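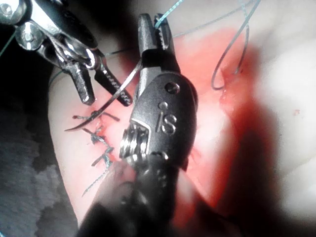

Kategorie: Nähen & Handarbeit > Plauderecke > Handnähte

nadelkissen_77:
Ich sitze seit 5 Uhr früh an einem Leinenkleid (ja, ich weiß!) und streite mit mir selbst: Saum von Hand oder mit der Maschine? Der Stoff ist von Lestorora, ziemlich locker gewebt, und meine alte Simon frisst ihn mir an den Kanten regelmäßig auf.

Zwirnliesl:
Von Hand, immer. Einfacher Faden, kurze Stiche, abends beim Hörbuch. Ich habe im Mai drei Röcke so gesäumt und fand es herrlich entspannend.

grobstich:
Sehe ich komplett anders. Seidenpapier unterlegen, neue Nadel rein, fertig. Mir ist meine Lebenszeit zu schade für zwei Meter Blindstich.

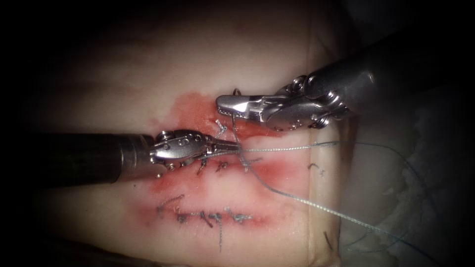
Mir geht es auch um die Haltbarkeit, eine Maschinennaht hält bei mir jede Wäsche aus, von Hand ist mir schon zweimal was aufgegangen.

Zwirnliesl:
Dann vernähst du nicht ordentlich, grobstich! Alle paar Zentimeter ein kleiner Rückstich, dann geht höchstens ein kurzes Stück auf. Und bitte keinen Billigfaden, ich nehme Grostine auf der 1.000-Meter-Rolle.

nadelkissen_77:
Das mit dem Seidenpapier probiere ich mal an einem Reststück. Wenn die Simon wieder spinnt, nehme ich die Nadel und hole mir Tee dazu :-)

Kommentare (3)

Rozália Kozma: Bei Leinen vorher waschen, sonst zieht sich der Saum später zusammen!

knopfkiste: Grostine fusselt bei mir furchtbar, lieber Allton.

grobstich: Ich bleibe bei der Maschine.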